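Two Arms Are Not Twice as Good

Every shared workshop I've belonged to has gone through a robot arm phase, and ours has now reached the stage where one arm isn't enough. The pitch at the May meeting was that a pair would let us do "real" work, the two-handed kind. I voted against it and lost. I've had a few months to watch since then and I would vote the same way today.

My objection was never that it couldn't be built. People with no engineering degree put these things together on evenings and weekends now, and the results move well. Our lot at Avwood built an enclosure, put up panels, bolted everything down and had both arms waving at each other before the heating went back on. I was impressed. I also pay dues, and I'd like to know what we bought.

The usual answer is time. Let the machine do the dull jobs and get your evenings back. I asked for the log and added it up: 298 hours went into the build before anyone tried to do anything with it. That is a lot of dull jobs. You could sand every door in my house and rehang them all for that, and I know because I've done most of them.
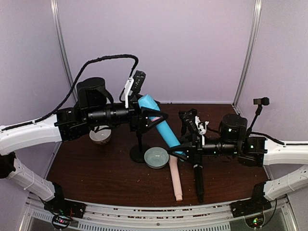
Holding a thing steady while you work on it is the skill everybody forgets they have. You do it with your off hand, or your knee, or your chin if you're under a sink. The case for a second arm rests almost entirely on that, and I grant it's a fair case. One gripper by itself pushes things around the table. With two, you can get hold of a long blue cylinder near both ends, and then in theory you can turn it, lift it level or pass it across. But look at what it takes to stand in for a pair of hands: a camera over each gripper, a thick cable arching over the motors, a base bolted down at each front corner. All that for a grip a toddler manages on a rolling pin.

And every one of those parts wants looking after. The Ferri design, which half the hobby seems to copy, assumes you'll enjoy that. Cables rub. Screws back out. A camera gets nudged and the whole rig has to be taught where its own fingers are. At Garska, the workshop across the river, they went through 5 wrist cables in one winter and talked about it as if it were weather.

Defenders tell me I'm missing the point, that people learn by building. Fine. I learned plenty from a lawn mower engine I never got running. But then call it a class and put it on the class budget. What bothers me is the drift from "this teaches us something" to "this will save us work," with the second claim used to raise the money and the first one brought out when somebody asks how it's going.

There's also the matter of space. The enclosure takes up a bench that 16 members used to share for glue-ups and bike repairs. I've seen people clamp a chair leg on the floor next to the Drener saw for want of somewhere better.

I'd settle for a short list. Before we spend again, write down three jobs a member wants done, and how long each takes by hand. Then run them on the arms and post both numbers by the door, including the time spent setting up. If the arms win even one, I'll chip in for the spare cables.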